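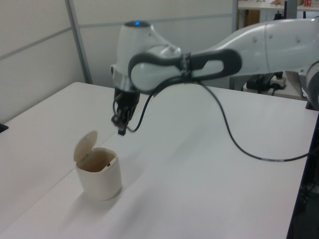 Day one of renting out my late aunt's house in Huddale. I have a spreadsheet. I have a label maker. I have no idea what half these keys open.

The rent is going to be 2150 a month, a number I arrived at by looking at what everyone else on the street wants and feeling slightly ill.

First applicant wanted to know if the attic counts as a bedroom. You can stand up in it if you are nine.

Second applicant, Calum Semple, brought his own tape measure and a level. He put the level on the kitchen floor, watched the bubble for a while, and said "huh." I have thought about that "huh" every night since.

Aunt Sólveig kept every manual for every appliance she ever bought, including the ones she gave away. There is a drawer. The drawer does not close. The warranty card for the dishwasher has been filled out beautifully and never mailed.

The water heater has a dial that goes from "vacation" to "C." There is no A. There is no B. I've left it where she left it.

A neighbor, Precious Salazar, came over to tell me the fence is hers. Then the neighbor on the other side came over to tell me that fence is hers too. So I own a yard – held in place by other people's property.

Got a quote for the gutters. 262 dollars, which seemed fair until the guy explained that was for looking at them.

Renters' question of the week: "Is the house quiet?" It is quiet until the fridge decides to have feelings, and then it is a different kind of house.

Someone asked if I'd take two cats and a "small" dog. I said send a photo. The dog is sitting on a couch in the photo and there is not much couch left over.

I said yes to the dog. He was the only applicant who didn't ask about the attic.

Lease is signed. They move in with 2 cats, the dog, and a piano they mentioned after the signing. The piano is going on the kitchen floor's good side, wherever that is.

Still have four keys left. One of them fits Precious Salazar's shed. She would like to know why, and so would I.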